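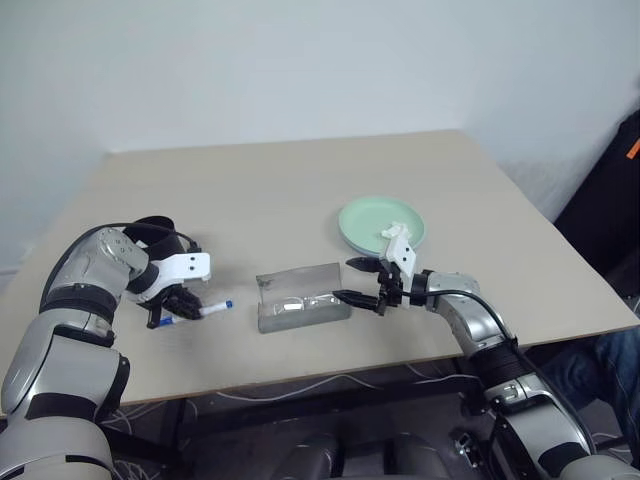 The Proden table, up against the back wall, with a marker for the labels.

So I finally bought a proper table for the back room, after four years of doing everything on the kitchen counter and clearing it all away again before dinner. It's the Proden, the square one with the pale top, and I've had it long enough now to have opinions.

First, what I wanted it for. I save seeds. Beans mostly, a lot of tomatoes, some lettuce when I remember to let it bolt, and every summer the whole business takes over the house – paper plates on the fridge, jars of tomato pulp on the windowsill, envelopes in the fruit bowl. My one rule for a table was that I had to be able to see a lettuce seed on it. If you've ever tried to sort seed on a dark speckled countertop you know what I'm talking about! They vanish. You find them in your sleeve the next day.

I ordered from Lam, the furniture place out past the Retville exit, and paid 200 dollars including delivery. They gave me a delivery window of 8 to noon and showed up at five to twelve, fine, whatever. It comes flat in one box. Putting it together took me most of an evening because I put one leg on facing the wrong way and had to undo it, and the little wrench they give you is miserable. Use your own if you have one. The instructions are all drawings and step 3 shows two different screws that look exactly the same on paper (the longer one goes in the leg, you're welcome).

Good things. The color is great for this. Dark seed shows up beautifully, black beans and onion seed especially, and even tomato seed is easy enough to spot if you get down to its level. The top is smooth, so you can sweep a whole pile toward you with an index card and tip it over the edge into an envelope. I didn't know how much I'd enjoy that. My old counter had a seam right down the middle and I must have lost half a packet of carrots to it over the years.

It also doesn't wobble, or it didn't once I'd gone around and tightened everything a second time after the first week. I thresh beans by hand in a pillowcase, and that means a fair amount of thumping, and it stood up to it fine. My floor is old and not very level, too.

Less good. Smooth cuts both ways. Round seeds roll, and there's no lip on this thing, so anything in the cabbage family heads straight for the floor if you breathe on it. I use a baking tray for those now. I tried laying a dish towel down and all that did was give me a dish towel full of kale seed.

Water is the other one. I ferment my tomato seed in jars, and one of the jars went over. I got to it quickly and there was no stain, but Lam's care leaflet says to wipe up spills right away and I wouldn't want to test it overnight. And it picks up pen. Ballpoint came off with dish soap, permanent marker took a lot more rubbing than that and left a faint shadow near one corner. I write my labels on a scrap of cardboard now.

I did look at the Zanach folding table before I bought this one, mostly for the price. It's cheaper and it would be nice to fold it away in winter. But the floor model at the store had a bounce to it, and the top was that pebbly gray plastic, and I could picture every lettuce seed I own going down into those pebbles. For potting up or a yard sale I'd get the Zanach without thinking twice. For seed, no.

Would I buy the Proden again? Yes, though I'd wait for a sale, and I'd ask Lam for the next size up if they had it in this color. By the end of August I'll have every bean in the garden drying at once and I can already tell I'm going to end up back on the kitchen counter with the overflow. If anybody has found a stick-on edging strip that peels off clean, please leave it in the comments, I've got a lot of kale coming.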